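Housework by appointment

Stidside opened its doors on 18th July and I went along expecting to be sold something. The firm's pitch is a machine called Ferau that tidies bedrooms. Visitors got 29 minutes with it and a coffee.

Kaisu Kemppainen ran the demonstration and, to her credit, didn't dodge. I asked why anyone would want two robot arms to sweep up a wrapper.

"You wouldn't, for one wrapper," she said. "We use it as it's a rotten little job. The dustpan has to stay put while the brush does the moving, and a mattress gives under both."

Fair enough. But my mum could do it with the phone wedged under her chin. I said so.

"Your mum has had 90 years of practice?" Kemppainen asked. She's 81, I said, and it took her an afternoon.
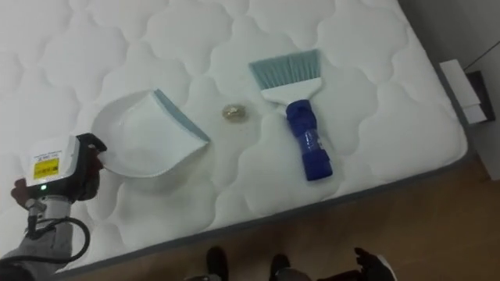 What it can't do yet

The brochure promises "a fresher bedroom". The mattress had a pale beige stain on it, and I asked whether Ferau would be seeing to that.

"No. Dry rubbish only," she said. "I didn't write the brochure."

Who did? "Marketing."

She was just as blunt on numbers. The team set itself 200 practice sweeps in May, and she wouldn't tell me how many went well. "Fewer than I'd like. Ask me again when we've finished."

And the price? She looked over at a colleague, who looked at the floor. "There isn't one. Anybody who gives you one today is guessing."

I've put my name down for the next open day. I'll bring my own wrapper.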